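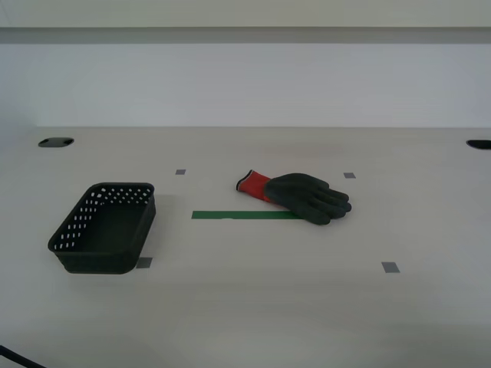
Stores Notes – October
By the Berby stores desk
2 min read

Coated work gloves at the Arkmont site are now issued one pair at a time from the counter. The open bins by the door have been withdrawn. Stock on hand at the last check was 1138 pairs across 4 sizes, most of it the Vidmar knit-cuff type.

Each bench keeps one black perforated basket for gloves in use. Lay gloves flat before putting them away, fingers straight and cuff unrolled. A glove stored in a ball creases across the palm, and the coating cracks there first. Do not keep blades, fasteners or rags in the same basket.

Replace a glove when the coating has worn through at any fingertip or the cuff no longer grips the wrist. Washing is limited to 3 cycles at 30 degrees, air dried – no tumble drying. Sirnudo collects worn pairs on Friday mornings; leave them in the gray sack at the counter, tied in pairs.

Green bench tape is reordered on the same form. Enter the width in the second column.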